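Despina Ilie learned on office towers like these, and she still talks about them the way other people talk about a first car. At Clastel, the repair shop she runs with Beril Yazıcı, almost 100 old desktops come through in a good April.
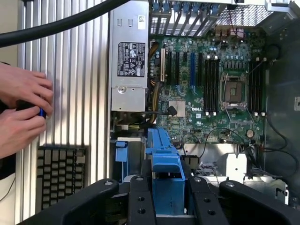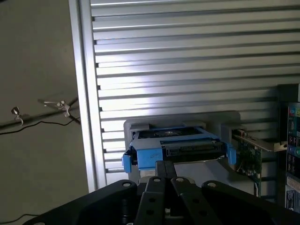
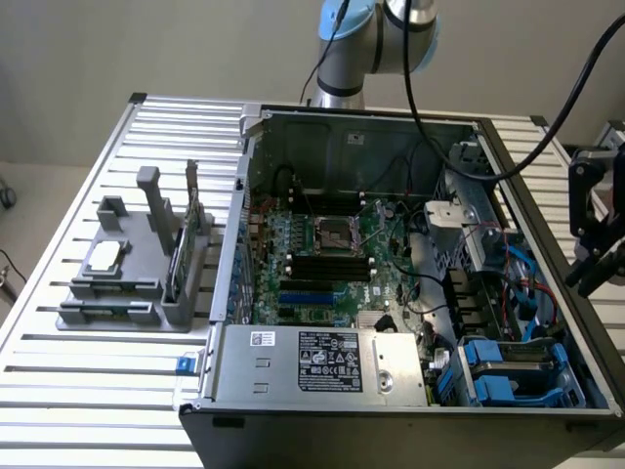
*Parts of an opened desktop at Clastel, with the blue drive caddy in the second photo.*

Beril likes the drives best – a caddy with side tabs, she says, is a small kindness from whoever drew it up.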